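斯蒂尔纳赫公寓(Stirnach)招聘兼职餐具整理员 2名 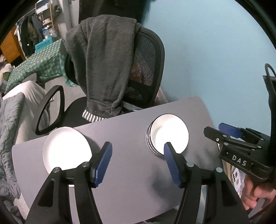 浅灰色桌面上的白色盘子,一只单放,其余叠放

斯蒂尔纳赫公寓是一处带家具出租的短租公寓,共有37套房间,租客多为来本地工作或进修几周到几个月的人。每套房间配有床、桌椅和一套基本餐具。租客退房后,餐具要收齐、清洗、检查、按套叠好,再放回房间。现因原有人员调岗,招聘兼职餐具整理员2名。

工作内容
1. 退房当天到房间收取盘、碗、杯和刀叉,对照房间清单登记。
2. 清洗并擦干餐具。公寓一层有洗碗间,房间内不清洗大件。
3. 在桌上逐只检查盘子:盘沿有缺口、盘面有裂纹或洗不掉的划痕的,单独放在一边,不再叠回去。
4. 同一尺寸、同一花色的盘子叠成一摞,大盘在下,小盘另放。不同花色不混叠。
5. 餐具归位后擦净桌面,椅子推回桌下。租客遗留的衣物和毯子不要自行处理,装袋写上房号,交前台。
6. 每周五盘点库房一次,缺少的品种报给主管。

任职要求
年满18周岁,能看懂中文清单并填写登记表。手脚轻稳,能站立工作,能搬动装满餐具的周转箱。有酒店客房、食堂或洗碗间工作经验者优先,没有经验的由老员工带两个班次,带班期间照常计薪。对洗涤剂过敏者请慎重报名。

工作时间
每周四天,上午11点开始,每班五小时,周末需轮班。月底退房集中,可能加班,加班按小时另计。班表提前一周发出,要换班的请自己找好同事并告诉主管。

待遇
每班281元,按月结算,次月上旬发放。提供工作服、橡胶手套和一顿工作餐。不提供住宿。正常操作中打碎的餐具不扣钱,但须登记。试用期一个月,试用期工资相同。

报名方式
请将姓名、联系电话、可上班的日期和简单工作经历写在一页纸上,送到公寓一层前台,注明“餐具整理员”,由Danilo Bautista收。也可以在前台领取报名表当场填写。收到材料后大约一周内电话通知面试,面试时会请应聘者现场整理一摞盘子,用时不长,不需要准备。请携带身份证件原件。

报名截止日期:2022年3月18日。招满后本启事自行失效,未录用者的材料不退回,由公寓统一销毁。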